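A Small Press, a Small Book, and Not Much Faith in Blurbs

The woman who runs Dreltura, a two-room poetry press in Pennington, doesn't like the word "launch." She used it once on the phone and took it back.

"A launch is for boats," she said. "We print a book, we send it out, and mostly it goes quiet."

Her latest title is Vatow, a long poem in four parts about a town that loses its grain elevator. The first printing was 900 copies, which seemed high to me for a poet with no earlier book. I asked if she expected to sell them.

"No," she said. "I expect to sell some of them. The printer's price dropped at that number and I let myself be talked into it."

I had come with doubts of my own. The back cover calls the poem "necessary," and I have read too many necessary books that could have stayed in a drawer. She laughed when I brought it up, then defended it, not very hard.

"Somebody generous wrote that. What was I going to do, ask for a weaker word?"

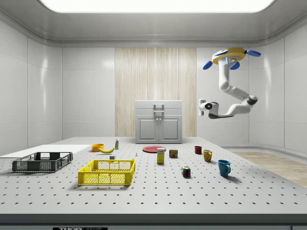
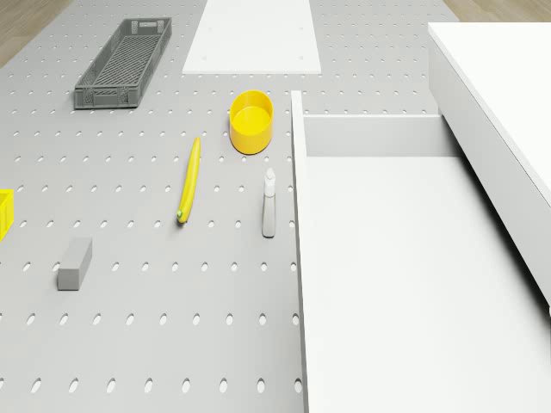
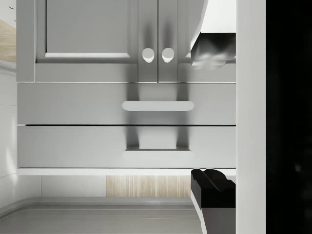

Page last changed: February

The poem runs 78 pages, and I thought the second part sagged. There is a long stretch about freight schedules that reads like freight schedules. She told me that she had asked the poet to cut it and lost the argument.

"I still think I was right," she said. "But readers write to me about that part more than any other, so you can put that in too."

How many readers? She wouldn't say. "Enough that I noticed."

We moved on to money, where she was more exact about her worries than her sums. Dreltura has no grant this year. Signed copies go out from her kitchen on Saturday, and stores order through Skudau, a small distributor that takes a cut she described as "fair if you don't think about it." The eBook was made because people kept asking for one. She isn't sure those same people bought it.

I asked about the reading series, which the press's newsletter describes as "thriving." She looked at the ceiling for a while.

"We had a good one in the fall. We had two where the poet's family outnumbered everybody else. I wrote 'thriving' after the good one."

So why keep at it? I was braced for a speech about the power of the word, and I didn't get one. She talked about paper instead, and how the cream stock she likes had been discontinued and the replacement shows too much of the type on the other side. She held a page of Vatow up to the window to show me. She was right, it does.

"That bothers me more than a bad review," she said. "A bad review would mean somebody got a copy."

There may be a second book from the same poet, shorter, with no trains in it. She has read half and won't promise anything. I bought a copy of Vatow on the way out, at full price, and she counted my change twice.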